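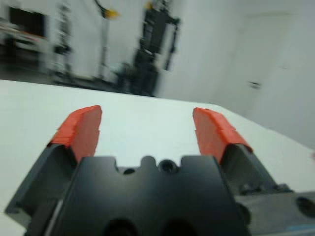 A white tabletop at the Zuccaro open day, May 2018

We very nearly didn't go. The forecast was for rain, the drive was longer than I like, and my sister had promised me a quiet weekend with the papers. But I had been reading about the old paper mill at Zuccaro for years, ever since I bought a box of their writing sheets in a closing-down sale, and they only open the doors to visitors twice a year (the other time is in November, when I am told the valley is all fog and you can't see the river from the bridge). So off we went, with a flask and two rounds of cheese sandwiches, and I am so glad we did.

You leave the car in a field at the bottom and walk up beside the mill stream. It's a steeper path than the leaflet lets on, so wear proper shoes. The water is what brought the paper makers to this spot in the first place, and you hear it the whole way up, getting louder until you come round the last bend and there is the mill itself, tall and plain, with rows of shuttered openings right along the top floor. That was the drying loft, and the shutters were opened or closed according to the weather outside.

Our guide was Mirko Marras, who had a lovely unhurried way of talking and let everybody ask their questions, even the boy who wanted to know whether you could eat the pulp. (You can, apparently, but you wouldn't want a second helping.) He took us first to the rag room. I'd had no idea how much of the old trade was simply sorting: linen in one heap, cotton in another, seams unpicked and every last button cut off. He had a jar of the buttons, found under the floorboards when they were mended, and I could happily have spent the afternoon tipping it out and looking through them.

From there it was down a ladder-like stair to the vats. Osvaldo Fontana has been making sheets by hand for 31 years and he does it with hardly any fuss at all. In goes the mould, up it comes, a little shake one way and a little shake the other, and there is your sheet, trembling like a skin on warm milk. On a good day, he told us, two people working together used to turn out 2,000 sheets. I had a go myself and made one, thick at one end and nearly bare at the other, and he was kind enough to say that some customers pay extra for that.

The watermarks were my favourite part. Each one is a shape bent out of fine wire and stitched to the mould, and you only see it when you hold the paper up to a window. They have kept over 1,000 of the old wire shapes, in shallow drawers lined with felt: bells, fish, crowns, a very fat pigeon. My sister fell for a hand with a star on its middle finger and talked about it all the way home.

We stopped for lunch in the yard, where there was bean soup and a plum cake that had gone by the time I went back for more. The rain held off until the coffee. Afterwards we had a long browse in the shop, and I came away with a sketchbook in the heavy cream paper, a packet of envelopes I don't need and a postcard of the fat pigeon.

A few practical things. Entry is free but there is a box by the door for the roof, which is being done a section at a time. The stairs to the vats are steep and there is no other way down, so anyone unsteady would do better to stay on the ground floor, where the sorting and the shop are. It's chilly near the water even in spring, and I was grateful for my cardigan. The loft was shut for the roof work when we came, but Mirko thinks it should be open again by November, fog or no fog, and my sister has already put it on the kitchen calendar.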